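4.3 Running the Door Demonstration on an Open Day

The Itidon visitor program runs the Otix door task in simulation on the wall display.

1. Log in to the demo station and load the door room.
2. Set the run length to 3000 steps.
3. Open the camera panel and select all four views.
4. Admit visitors in groups of 16 or fewer.
5. Press Start when the group is behind the floor line.

Note: The views do not share one angle – tell visitors this before the run starts.

Views in the camera panel, simulated: 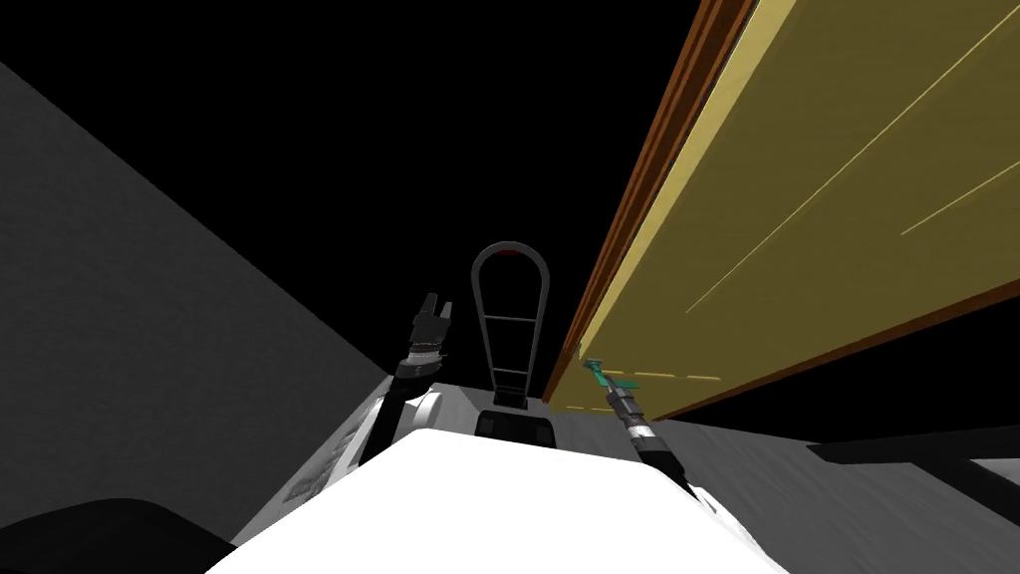
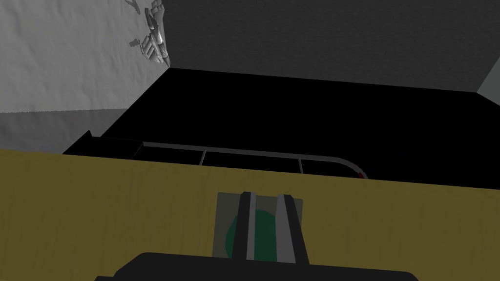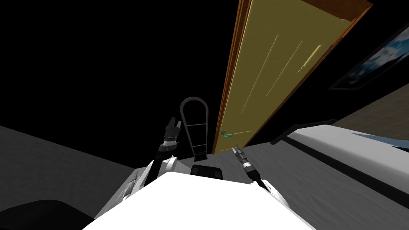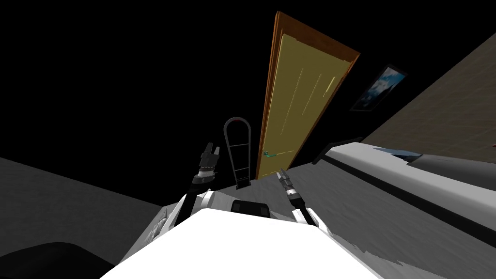
6. Let the run finish, then press Reset. Loading takes 190 seconds.
7. Save the log under the session name before admitting the next group.

Caution: Do not close the camera panel during a reset. If error 3708 appears, restart the Pleltiler service and repeat from step 1.

Station settings for the Bermúdez hall are listed in section 4.4.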